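Glove tracking drifts halfway through a take - student manipulation project

Asked in: Student Robotics > Teleoperation

Our college robotics club is recording hand demonstrations for the Namel challenge, soft goods category. We wear tracking gloves with a VR controller on the back of each hand. The first minute of a take is fine. After that the left hand in the replay sits 2 inches lower than it should, and the simulated gripper closes on nothing. We have 108 takes and 9 of them are usable. Recalibrating between takes helps for a little while. Software is Bisht, default settings.

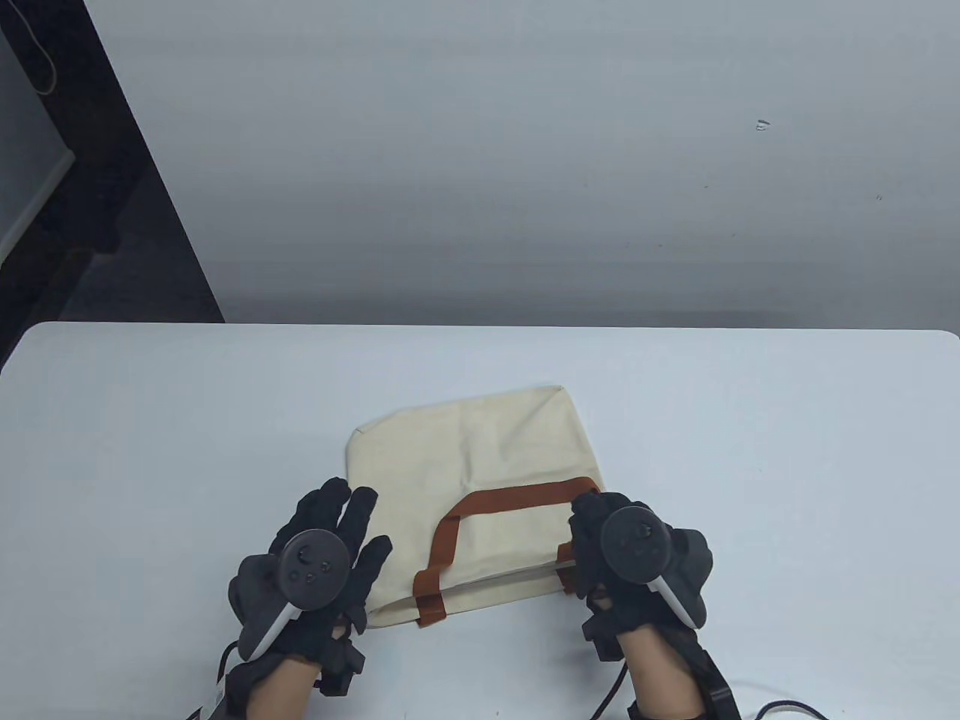 Drift is worse on the folding task than on anything with rigid parts. We already swapped the left and right controllers and the problem stayed with the left hand. The object is a canvas tote with a brown strap handle, flat on a white table, one hand at each side. Entries close in August so I would like to fix this before we record more.

2 answers

Answer 1
Charge the controllers. Ours did weird stuff on low battery.

Answer 2 (accepted)
If it stayed with the left hand after the swap, the controller is probably OK. Check the mount. Ours crept toward the wrist every time we made a fist, and the offset in Bisht is only read at calibration. Tighten the strap with the hand closed, then calibrate.

Also look at your cables. Tape them to the forearm with some slack - a cable that pulls on the glove will move the mount too. We used the Trutden clips but tape is fine.

Comment from asker: It was the strap. Did a long take Sunday and the offset held. Still need to redo the old ones.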